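How to Learn Your Choir Part at Home When You Don't Read Music Very Well

If you've just joined a choir and come home from your first rehearsal with a fat folder of music and a slightly sinking feeling, pull up a chair. I sang alto in the Rendik Community Chorus for 18 years before I moved over to helping the new singers, and for a good many of those years I couldn't have told you the name of a single note without counting up the lines on my fingers. I still got to sing some of the loveliest music ever written, and I sang it from memory more often than you might think. What follows is the way I learned to do it, and the way I now teach it to anyone who will sit still long enough.

You'll need your music, a soft pencil, an eraser, something that plays recordings, and something that will give you a note. A piano is nice but a free keyboard on your phone will do the job. I used a little pitch pipe for years and still carry it in my coat.

Before you sing anything

Start by finding your line. Choral music is printed with all the voices stacked up, sopranos on top, then altos, then tenors, then basses, and usually the piano or organ underneath. That's fine on page one, when everybody has a line to themselves, but publishers love to save paper. Turn the page and suddenly the altos are sharing with the sopranos, or the basses have split in two, or there's a solo line on top that pushes everything down. So go through the whole piece with your pencil and put a small arrow at the start of every one of your lines. Some people like a highlighter. I don't, partly because our music is borrowed from the library in Clotholm and they want it back clean, and partly because a page covered in yellow makes my eyes swim.

While you're in there, look for repeats, and for places where you have to jump back several pages. Write the page number next to the jump. "Back to 7" in big friendly writing has saved me more times than any amount of musical knowledge. If you have a long rest, write in what you're waiting for. It might be the tenors singing a certain word, or a run in the organ. Counting empty measures is a fine skill and you should work on it, but even people who count beautifully lose their place when they get caught up listening.

Then read the words out loud, as if they were a letter somebody had sent you. If they're in Latin or German or anything else you don't speak, write the sounds above the syllables in whatever spelling makes sense to you. Mine look ridiculous. Look up the translation too and put a line or two of it at the top of the page, so you know whether you're meant to be grieving or celebrating. It changes how you sing, and it makes the words stick.

Listening first

For the first few days, only listen. Find a good recording and play it while you follow your own line with a finger. Don't try to sing along yet. You're getting used to the shape of the thing, where it swells and where it hushes, and where your part goes up when everyone else is going down. The first time through you will get lost, probably on the second page. Let the music go by and catch it again at the next big landmark.

After that, look for a practice track with your own part brought forward. Many choirs make their own these days. Ours are recorded by the accompanist, one voice at a time, with the other parts very faint behind. If your choir doesn't have any, ask whether you may record your section when it's being taught at rehearsal. Most directors are glad to say yes, though do ask first.

One small warning on recordings. Every choir takes a piece at its own speed, and your director will have ideas that don't match the ones on the recording. I once learned a whole Drudow carol from a very stately old record and then found our director wanted it at a gallop. I had to unlearn half my breaths. Keep your recording for the notes and words and be ready to change the rest.

Learning the notes in little pieces

Now for the real work, and the most important thing I can tell you is to keep the pieces small. Take one phrase, which usually means up to the next comma in the words or the next place you'd want to breathe. Then go through it like this.

Step one. Speak the words in rhythm, with no tune at all. Tap your foot or pat your knee. If you can't say it in time you won't be able to sing it in time, and it's so much easier to fix now.

Step two. Play or listen to your notes for that phrase and hum them back. Humming is kind to the voice and keeps the words from distracting you. Go back over it until you can hum it without help.

Step three. Sing the notes on "noo" or "dah." Listen for any big leaps. If there's one you keep missing, sing just those two notes back and forth, slowly, like a seesaw, until your throat knows the distance.

Step four. Put the words on. If it falls apart, and it may, go back to step one for a minute and don't be cross with yourself.

Step five. Sing the phrase, then the one before it and this one together. Joins are where most of us come to grief. We learn each bit so nicely and then have no idea how to get from one to the next, so practice going over the bump every single time.

I like to do 8 measures in a sitting and then stop, even when it's going well. Sometimes I start at the end of the piece and work back toward the beginning, which sounds peculiar but means you're always singing toward the part you know best. Most choirs know their first pages wonderfully and their last pages hardly at all, and the audience goes home with the last pages in their ears!

Marking trouble spots

Keep the pencil in your hand the whole time. If you make the same mistake twice, mark it. A little pair of eyeglasses drawn over a measure means look up at the director. An arrow pointing up means I always sing this flat. A check mark means breathe, and a curved line with "no" on it means don't you dare. You'll develop your own code before long, and it doesn't matter if it makes sense to anyone else.

Finding your starting note deserves a mark of its own. When your part comes in after a rest, look at what the other voices are singing just before. Very often somebody has your note, or one right next door to it. Circle it and draw a line to your entrance. At home you'll be getting the note from a keyboard, but on the night you'll be pulling it out of the air, so practice listening for that circled note on the full recording too.

Holding your part against the others

When you're fairly steady by yourself, it's time to be jostled. Play the full recording and sing your line over it, softly enough that you can still hear everyone else. The first time, you will almost certainly slide off onto the tune. Altos and basses do it constantly, and tenors do it and deny it. Stop, hum your note, and go again.

Next try singing with a track of a different part, if you have one. An alto singing against the soprano track is good hard exercise, and if you can hold your own there you can stand beside anyone. Our director, who trained for a while with the Qian Singers, used to have us stand in a mixed-up circle with no two altos together, and I dreaded it for weeks and then came to like it best of anything we did.

How often to practice

Short and often wins. I'd much rather you sang for the time it takes the kettle to boil and the tea to steep, every day, than for a whole afternoon once in a while. Sing in the car, but with the words you know already and your eyes on the road. Read the words over before you turn out the light. And rest your voice when it's tired – you can learn a great deal by following the page and singing in your head.

If your concert is in June, try to have the notes settled by the end of April. That leaves you May for the enjoyable part, which is watching the director and listening to your neighbors and making something of the soft bits. We sang to 800 people once in the big church at Clotholm, and what I remember best is lifting my eyes off the page in the last chorus and finding I didn't need it.

Keep your marked copy if you're allowed to, or copy your markings into a notebook before you hand the music in. Pieces come around again, and it's a pleasure to open one up years later and find your own arrows waiting for you.
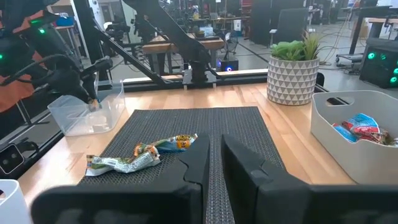 And if you miss a week of practice, just pick up at the last phrase you knew well and go on from there. Bring a spare pencil to rehearsal, too, as the person next to you will want one.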